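Romurham Robotics Club
Workshop Tips, updated March 2023

Household tasks bench: tips for students using the hand-held gripper

These notes are for club members working on the household tasks project, and for anyone joining partway through the year. Most of them came out of the December sessions, when we lost a lot of recordings to small things that could have been fixed before starting. Read the whole page once, then keep it open while you work.

Before you start

Charge everything the night before. The club has 16 battery packs and 6 chargers, so they have to be rotated. Packs go back in the tray with the label facing up if charged and facing down if not.

Check the screws on both fingers. Use the short hex driver from the red tool roll, not the long one. Snug is enough. An overtightened finger drags on one side and you will see it in the recording as a slow close.

Squeeze the gripper fully and let go ten times. If it sticks, wipe the joints with a dry cotton swab. Do not use spray oil. Oil gets on the fabric and then on everything else.

Wipe the lens with a microfiber cloth. Paper towels leave lint, and lint shows up as a gray smudge in every recording until someone notices.

Working with cloth and bedding

Wash new sheets and covers twice before using them. Sizing from the factory makes cloth stiff, and stiff cloth folds in ways that it never will again. Skip fabric softener. It makes thin cotton slide off the fingers.

Pinch a fold, not a flat spot. If the cloth is lying flat, push the fingertips together along the surface until a ridge comes up, then close on the ridge. Two layers hold better than one.

Move at half the speed you think you need. The Brarkley team told us the same thing after the regional meet, and their drop rate was a lot better than ours. Fast pulls slip, and slow pulls give you time to fix the angle.

For a cover that has to go across the whole mattress, do the far corner first and the near corner last. Leaning over a finished corner usually undoes it.

Lint builds up on the fingertips. Roll a piece of masking tape over them between runs and throw the tape away.

Keeping the room usable

Route cables along the wall where you can. Where one has to cross the floor, tape it down on both sides and put the plug end away from the walking path. Hazard tape is in the second drawer. Bring the roll back -- we have been through a lot of it.

Shake out bags and covers in the hallway and not next to the machines. Air filters need a vacuum with the brush head once a month, more in winter.

Sample setups

Each setup has a short card in the binder. Pick one, set the room to match it, and run it until your group has its share of takes. The two below cause the most questions.

1. Towel stack. Fold in thirds, then in half, edges toward the wall. Use the Imberg towels and leave the thick ones for the laundry setup. If a stack leans, take it apart and start again, as a leaning stack only gets worse.

2. Half-made bed. Leave the duvet rumpled on the left side and spread the blue cloth flat on the right. Start with the fingers low and nearly closed, pointing down toward the bed. Small things left on the sheet stay where they are unless the card says to pick them up.

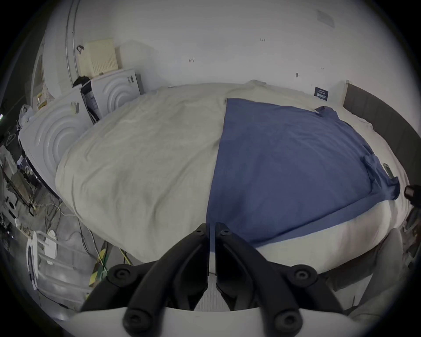
After the session

Write the take numbers in the log before you leave the room. The log stood at 281 takes when this page was updated, and 19 of those have no task name, so they can't be used. Write the name even if the run went badly. Bad runs are useful as long as we know what they were.

Copy files to the club drive and check that one of them opens. Then clear the card. Do it in that order.

Fold the bedding loosely and put it in the Hughes bin, lid off. Damp cloth in a closed bin smells by the next meeting and has to be washed again.

Grippers go back on the pegs with the fingers open. Stored closed, the tips take a set and stop meeting evenly. If yours already has, tag it and leave it on the repair shelf with a note saying which finger.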